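Provatia Two-Arm Chore Station
Household and Light Shop Use
By the Provatia product desk
April

The Provatia is a two-arm station on a wheeled base, sold for repetitive handling work in homes, guesthouses, laundries and small shops. It folds, sorts, carries light loads and straightens flat fabric. It is slower than a person at nearly all of these jobs. We sell it to buyers who have long hours of the same task and can let it run while they do something else.

What it does now

Folding is the strongest job. Towels, pillowcases and T-shirts in ordinary sizes come out square enough for a shelf. The station can handle a mixed pile, but it does better when towels are separated first.

Sorting parts into bins works well on the shop floor as long as the parts are dry, rigid and bigger than a coin. Bodnár, the repair shop that tested the first units, uses its station on returned fasteners and brackets overnight and has a worker check the bins at the start of the shift.

Carrying is limited to a load of 2 kilograms per arm on level floor. The base will cross a door strip. It will not manage stairs or a thick rug.

What it does with help

Bed making is sold as an assisted task. The station can lay a flat sheet over a mattress and pull out the larger creases. It doesn't tuck corners reliably, and on a bed pushed up against a wall it can't reach the far edge well enough to finish. Plan on a person doing the last part. Fitted sheets are not supported at all.

Dish loading works with plates and mugs of one type. Glassware is at your own risk and isn't covered by the warranty.

What it doesn't do

It doesn't cook, clean bathrooms, iron, or handle anything sharp. It should not be used near small children or pets. We get asked about all of these every week and the answer is the same for the current model.

Specifications

Width with arms parked: 890 mm
Reach per arm: 871 mm
Load per arm: 2 kg
Arms: 2
Charge time from empty: around 30 minutes on the Laltel fast dock, longer on the standard dock
Controls: wall panel or phone

The Laltel dock is sold separately. The standard dock is in the carton with the power lead, a spare set of finger pads and a printed setup guide.

Setting up

Clear a path wide enough for the base and run the room scan with the lights on. Scan again if you move large furniture. For fabric tasks, start with plain sheets and towels in solid colors — busy prints slow the station down, and it sometimes mistakes a pattern for an edge. Pull the sheet roughly flat before the first run. After a week or so most owners skip this step for towels, but we still suggest it for bedding.

Finger pads wear faster on rough cotton. Check them monthly and replace the pair together.

How bedding tasks are taught

Bedding skills start with people doing the work by hand, holding a gripper in each hand over a bed with the sheet already spread. Low wrinkles in soft cotton are harder for the software than a big fold, so much of the current work goes into them. New skills arrive as updates and don't require new hardware. 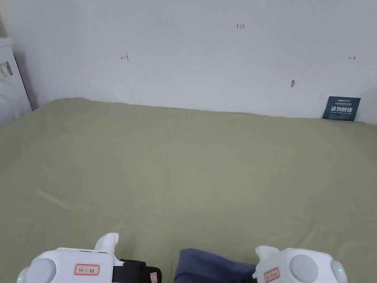

Hirniter Guesthouse wrote back that it had bought the station for beds and kept it for towels. Changing a room still takes one of its staff the same time as before, the guesthouse said, but the towel shelf is full every morning, and it would buy again at the same price if the next version could do corners.

Corners are in development. We have no release date for them, and we'd advise against buying the current model on the expectation of getting them. If bed making is your main need, rent first. The rental term is monthly and includes the standard dock, and the rent already paid comes off the price if you decide to keep the unit.

Shares: 30
Comments: 2

Related items
Laltel fast dock
Replacement finger pads, pair
Bin set for small parts
Monthly rental terms
Supported fabrics and sizes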